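1 min read

Monday, Jozefína Bartoš

Re: Marking out the table

Hello all,

On Saturday night Fermín wrote:

> I ruled mine in pencil and it had rubbed away by teatime. What are
> the rest of you using for your grids? And do you bother getting the
> corners square? I've got 4 tables to do before the Voltetti open day
> and I'd like to do them once.

Tape, Fermín! Blue tape, every time. You can see it from across the room, it peels up when you change your mind, and if a line goes on crooked you've only lost a minute. I bought a roll of 33 metres in Cabanatuan and there's still plenty on it.

As for square – I gave up worrying. I used to get the big ruler out and crawl about on my knees, and Ilze would come in and move the lot anyway. Now I do the middle line first, by eye, then the one across, then the outside ones. If they lean a bit, they lean. All you want is to be able to say "put it in that box" and have everyone look at the same box (Kiprono still says "the one near the window", bless him).

Two things I'd watch. Press the crossings down hard with your thumb, where the tape is double. And tear it slowly or use scissors, as the edge nicks very easily.

Blue lines, close to and then with more of the table:
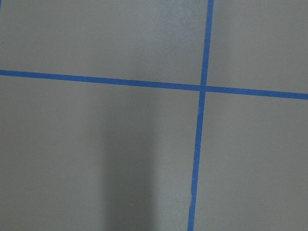
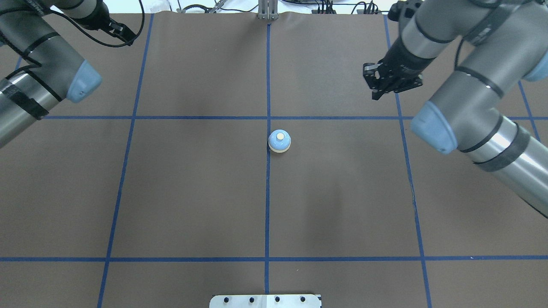

If you're covering the table first, pull the cover as flat as you can before any tape goes near it. I did it the other way round at Kekanlow and spent the evening chasing wrinkles.

Ojārs, did you ever find my scissors?

Jozefína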